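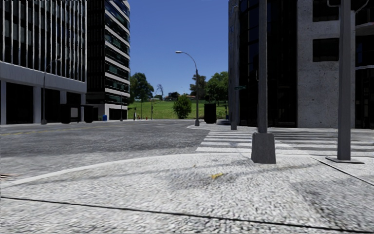 28th March

Okay so the sourdough saga continues, and I am WAY too tired to be writing this but if I don't get it down I'll forget what I did. Third loaf this week! Margit gave me a jar of her starter back in January (she calls it Stallolen, no idea why, it was already on the lid) and I've been feeding it rye flour like she told me, only I ran out on my way to bed last night and used the plain white stuff. It went nuts. Bubbles right up to the lid and a smell like apples, kind of sharp but nice.

So I mixed the dough before breakfast, 970 grams all in, and let it sit on top of the fridge while I walked over to Tapio's to give back his cake pans. Stayed much too long, of course. He wanted to talk about the bus changes, and then Ulla called and wanted to talk about the bus changes too, and by the time I got home the dough had climbed out of the bowl and was heading down the side of the fridge. I scraped most of it back in (most!) and baked it anyway.

And it's good?! Flat as a hat, but the crust is the best I've had yet, and the middle has those big shiny holes I've been trying to get forever. I ate two slices standing up with butter and then one more with the last of the plum jam. Aleksandra gets the other half tomorrow if there is another half.

Things to remember: the white flour makes it go much faster. Bigger bowl. Buy rye. Call Mom about the weekend, and find out if she still has Grandma's bread knife, the long one with the chipped handle. Mine just squashes everything.

Bed now. Still dough on the fridge door, I'll get it in the morning.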